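Packaging Basics, Unit 3: Folding a Tuck-Lid Box
Notes by Roscoe Ruiz-Ortega — 26 November 2022

The blank is one piece of light cardboard, cut and creased at the Belwood shop. Lay it flat and find the slots along the folds before bending anything.

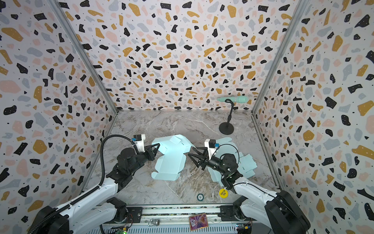

Work every crease first, up to 60 degrees past square. Tabs go in the slots last. Don't force them — a torn tab can't be glued for this unit.

Bring up one section at a time and keep the main panel flat on the bench.

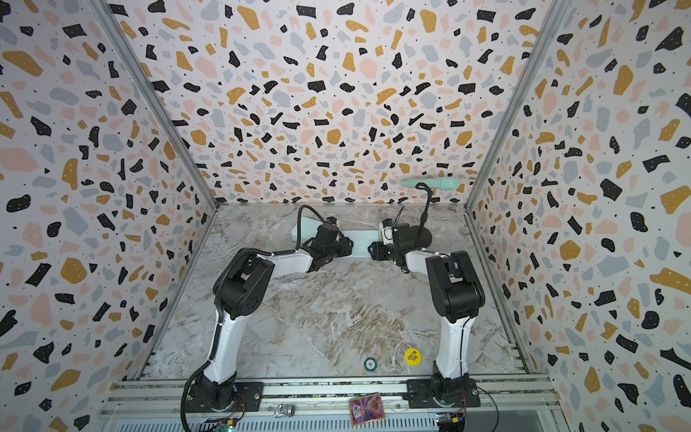 Fig. 2. Blank with one section bent.

Tuck the end flap down inside the rim and check the corners. Leave the lid up for marking.
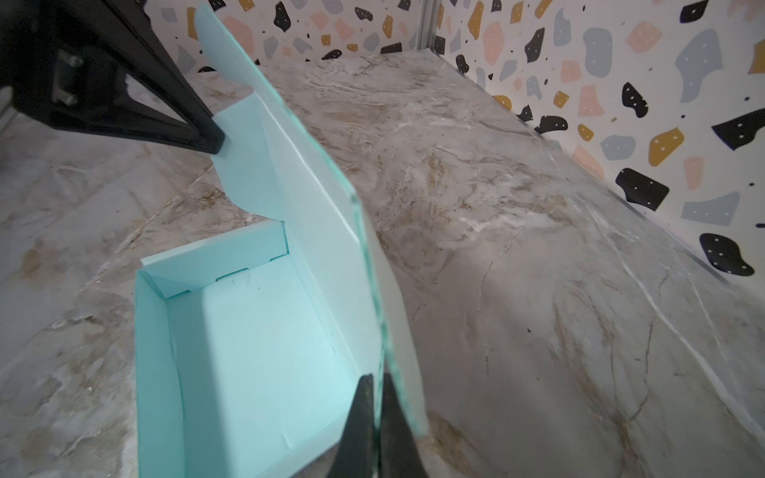 Fig. 3. Shallow tray, lid upright, flap tucked at the far end.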